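4.2 How fans argue about a crossover

I went into this part of the project expecting to write about jokes. My plan was simple: take the 423 posts we had saved from the Girkia fan boards, pick out the ones where a character from one show wanders into another, and see what made people laugh. What I got instead was a pile of arguments, and I ended up liking the arguments a lot more.

Let me back up a little. The two shows that come up most are Trernura, the long-running space drama, and Masson, the small-town ghost series that ended in March. They share no writers, no actors and no network. Fans put them together anyway, all the time, and the favorite setup is the Trernura pilot landing in the Masson woods and asking somebody for directions (there are dozens of versions of this, and I still have a soft spot for the one with the bus driver).

Su-bin Koo and I read every post and every reply under it. We sorted the replies by what the person seemed to be doing: adding to the joke, correcting it, or using it to complain about the show. We compared notes after the first 500 replies and found we disagreed mostly on sarcasm, so Lutfa Majumder read those again and broke the ties.

Correcting was far more common than I'd guessed! Someone posts a two-line exchange between the pilot and the ghost, and within minutes a stranger is explaining that the ghost can't leave the house until season three. Then another stranger says that rule was dropped. By the time they're done, the original joke has been left way behind and everybody is rewatching old episodes to prove a point. Solange Renaud calls this "homework play" in her own work on fan fiction, and I've borrowed the term here because I can't think of a better one.

The complaints were different. They gathered around side characters, the ones who got written out early or were forgotten by their friends. A crossover gives fans a new mouth to complain with — an outsider can walk in and ask why no one went looking for the missing sister. One thread from 13 Aug 2023 does exactly that, and it kept going for eight pages. I counted only 13 replies in it that were about the pilot at all.

I should say something about tone, too. Ysaline Courtois, who moderated the boards for years and kindly talked with me twice, thinks the angry replies are mostly affection. I agree with her about the Masson fans. I'm less sure about the Trernura side, where the same few people turned up in thread after thread and seemed pretty worn out by it. 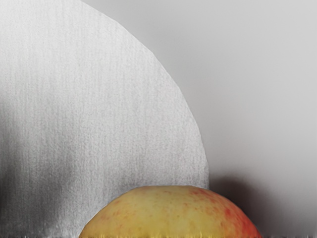

Figure 3. Computer-rendered view with an apple and a large, pale grey gripper finger.

4.3 What the older threads leave out

Ignacio Barrientos pointed out that our saved posts lean toward the threads that survived the board's move to Vosier. He's right, and I don't have a fix for it. Short jokes with no replies were the first to be cleared, so the collection probably makes these fans look more talkative than they were.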